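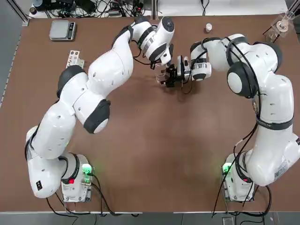

Visit report: Murkaditz demo lab, two-arm bench cell

Purpose of the visit was to decide whether a two-arm cell goes into next year's equipment request for the prep room, and under which budget line. I was on site from 9:30 until early afternoon in March. Murkaditz builds the cells and Tremum handles sales and service in our region, so the quote would come from Tremum.

The demo cell is two arms on one table, each on its own base, with small bench items within reach: a scale, a tube rack, a metal tray, glassware. The work shown was handling of small glass vessels. I had asked for this in advance, as it is the task our technicians spend the most time on.

Notes for planning:

Table. The arms stand at the near side and need clear space between them to swing. Our existing benches are 52 cm deep and will not do. A new table has to be in the request.

Power and cabling. Each arm has its own cables running off the table edge. The quote does not include cable trays. I would add them, along with a shelf behind the table for the supplies.

Grippers. Two-finger type, sold in pairs. Osman also makes a compatible set with softer pads. Ask for both prices.

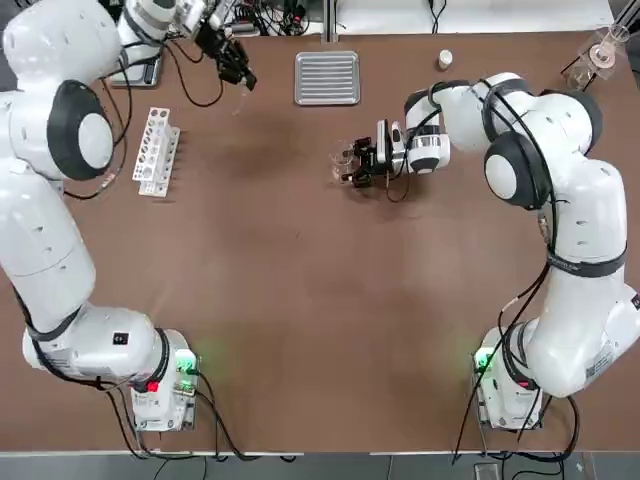

Service is the item I am least sure of. Tremum offers a yearly contract with a response time of 50 hours, and a cheaper plan with parts only. The parts-only plan assumes that someone in house can swap a joint module. We have one person who could learn this, and no backup for vacations.

Training is billed separately at 800 per day, two days minimum. Software updates are covered for the first year. After that they go through Kukum, the licensing portal, and the price per seat was not available on the day. I have requested it in writing.

Lead time is 78 days from the order. An order placed after the summer would not be installed before the budget year closes, and the money would have to be carried over. 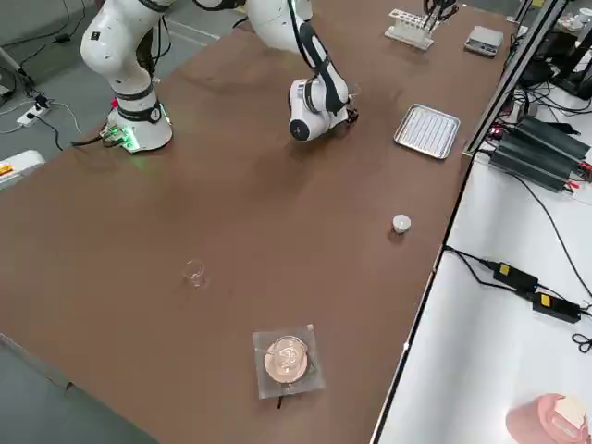 Joaquim Bettencourt wrote back on the draft that leasing should be priced before we commit to a purchase, and that the service contract belongs under operating costs in either case. I have moved it there and asked Tremum for lease terms over two and three years. The table and the cable trays stay under capital. The request form stays open until the Kukum price arrives.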